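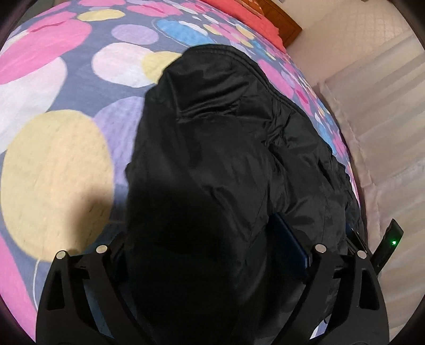

Figure 3. Wrist view from the hand-held gripper at the start of a fold: black jacket on a balloon-print bed covering, with a dark shadowed area at the lower center.

4.2 Garment segmentation and grasp proposal

The perception module runs on the wrist image alone. It has two jobs: separate the garment from whatever it is lying on, and propose a pair of fingertip positions on an edge or fold that the gripper can close on. Both are harder in homes than on the plain table we used for early development, and Figure 3 shows two of the reasons in one image.

The first is the background. The bed covering carries large overlapping ovals in pink, yellow, blue and white, and many of their outlines are longer and sharper than any line inside the jacket. Our first segmenter, trained on table data from the Onberg site, followed these printed outlines and often returned a balloon as a sleeve. We replaced it with a two-stage model. Stage one predicts a coarse garment mask at low resolution. Stage two refines the border only within a narrow band around that mask, so a strong printed contour far from the garment has no way to pull the result toward it.

The second is the garment itself. Dark fabric gives little contrast between layers. In the upper part of the jacket the creases shine and the double-stitched hem is easy to trace, but in the lower center the folds are hard to tell apart. Raising the exposure brings back part of this detail and washes out the pale areas of the print. We settled on a per-region gain applied after the coarse mask is known – the garment pixels are brightened and the rest of the image is left as it was. The gain is capped, and pixels that stay below a noise threshold after brightening are marked unknown.

Unknown pixels are passed on to the planner. A grasp candidate is scored by edge strength, by the angle between the edge and the closing direction, and by the share of unknown pixels under each fingertip. If that share is too high for every candidate, the planner requests a new view before it requests a grasp. The retry limit is 5 views, after which the episode is logged as a perception failure.

The gripper's own fingers are always in view and must be kept out of the mask. We use a fixed template for the outer arms, which have open cutouts through which background fabric can show. An early version of the template filled these cutouts in, and that hid usable pixels close to the contact area. The current one follows the openings. The flat pads are harder, because a dark pad pressed against dark fabric has almost no visible border. We compute the expected pad outline from the measured finger opening and grow it by a small margin.

4.3 Training data and timing

The home set was recorded at the Birkthorpe and Flernside sites and contains 80 demonstrations, of which 23 were held out for testing. No household appears in both parts. Labels were made with Lâm, our annotation tool, which carries a mask forward from one image to the next and asks the annotator to correct it only where the prediction changes sharply. Patterned bedding was the slowest material to label. We tried adding synthetic prints to the table data as a substitute for home recordings, but those prints were too regular and the model learned to ignore only repeating patterns.

The full module, including gain correction and candidate scoring, takes 60 ms per image on the onboard computer. Most of that is stage two. Cropping to the band helps when the garment is compact and helps much less when it is spread out over the bed, as the band then covers a large part of the image. We did not tune this further, as the controller only needs a new grasp proposal between motions. During a motion it tracks the chosen edge with a lighter model, described in Section 4.4.

12 shares
3 comments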